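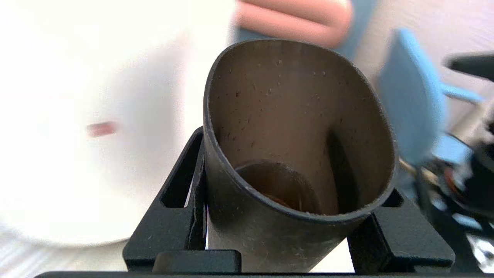 A dark cup with small specks on the inside wall.

How to set up a booth-level desk for a local election campaign

By Lakshmi Achari

This guide is for people who help a candidate in a town or district election and who must follow many polling places from one room. I wrote it after the municipal race in Ploltisbridge, where I was responsible for the data desk. Our district had 60 polling places. The steps will also work for a smaller race, only the tables will be shorter.

Before you start

You need the official list of polling places, the public voter list in the format your election office gives it, two computers, and one phone that is used for nothing else. Please read the local rules about voter data first. In many places a campaign may use the list for contacting voters but may not share it or keep it after a certain time. If you don't understand a rule, write to the election office and save the answer.

Step 1. Make one master table

Create a table with one row for each polling place. The columns should be: number of the polling place, address, registered voters, votes for each party in the last election, turnout in the last election, name of your local contact, phone of your local contact, date of last report.

Take the numbers only from the official results. We had at first a table from an older campaign, and the polling place boundaries in it were changed two times after it was made. It took us a long evening to find why the totals did not match. Check that the sum of registered voters in your table is the same as the official sum for the district. If it differs even by one, find the row with the mistake before you continue.

Step 2. Sort the polling places into groups

Use three groups. Group A is where your party won last time with a comfortable lead. Group B is where the result was close. Group C is where you lost by a lot. Decide the limits before you look at the names of the neighborhoods, or people will begin to argue for their own street. In Ploltisbridge we called a result close when the difference was under eight percent.

Most of your calls and visits will go to group B. Do not forget group A. Low turnout there can cost you more votes than you will win in group B.

Step 3. Agree on the report form

Each local contact sends a report by text message every evening at 8 p.m. Keep the form very short:

Polling place number
Doors knocked today
Supporters, undecided, against
One problem that voters mentioned

Ask for the numbers in the same order always. We tried a web form, made for us by a small company called Cerovora, and it worked well, but the older contacts preferred text messages, so we typed their numbers in by hand.

Step 4. Enter and check the reports

One person enters the reports and a different person checks them. The checker compares every number with the original message. Look especially for reports where the number of supporters is larger than the number of doors by much, and for reports that are the same as yesterday. Call the contact and ask politely. Mr. Subramaniam, who checked for us, always began by thanking the person for the work of that day, and he received corrections without any bad feeling.

Step 5. Prepare the morning sheet

Every morning at 7 a.m. print one page for the campaign manager. It should show the group B places with the most undecided voters, any place with no report, and the problems that were mentioned more than once. One page is enough. In August, when we had started, our sheet had four pages and the manager, Ms. Isik, read only the first.

Step 6. Election day

If turnout figures are published during the day, compare them with the last election at the same hour. When a group A place is behind, inform the team that calls supporters. By the afternoon we had a calling list of 2,120 names, and the callers took it in the order of the polling places, with the lowest turnout first.

Stop calling when the polls close, and keep the phone line open for your observers until the count is signed.

After the election

Save the master table with the official results added. Delete the personal data as the rules require, and write down who deleted it and when.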